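**Ticket 314: red plastic piece won't stay flat, loop end keeps popping up**

Opened by: Savita Nigam
Status: open, waiting on a replacement part
Priority: low (but it's driving me a little batty)

Hello again, and thank you for being so patient with me on the last ticket! I'm writing about the small parts we ordered from Brusard back in May, the ones that came in the flat carton with the Piven label. Most of them are lovely and have given us no trouble at all. The red plastic piece is another story. I press it down on the left side and the right side, the one with the looped end, lifts. I press the loop and the left half comes up. You can imagine how that goes after the tenth try.

What I've done so far, in case it saves somebody a step:

- Wiped it with a damp cloth and let it dry overnight on a towel.
- Checked both long edges for burrs with my fingernail. I found one near the loop and took it off with an emery board.
- Tried it on the white table and then on the rubber mat. Same result on both.
- Swapped it with the spare from the second pack. The spare is a tiny bit better, though I wouldn't call it good.
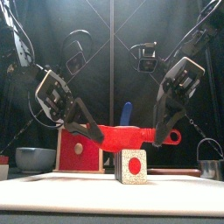
The best luck I've had is with pressure on both ends at the same moment, one side no harder than the other. Done that way it sits flat for 8 tries out of 16, and I was so pleased that I went and made tea. When I came back it had lifted again at the loop. My guess is that the plastic has a slight bow to it, maybe from being stored under something heavy, but I'm no expert and would love to hear what you think.

**Reply, Bhardwaj parts desk, 2:40 pm**

Hi Savita, thanks for the thorough notes. A bow sounds likely. Could you lay a metal ruler along the bottom and tell us if light shows under the middle?

**Savita, 4:15 pm**

Light under the middle, yes! A good 2 mm of it, and the spare has a little too. I've put both back in their bag with the ticket number on it. Fatik has offered to drop them off with the other returns, so please look out for a padded envelope. Could the new ones be packed flat, with nothing stacked on top?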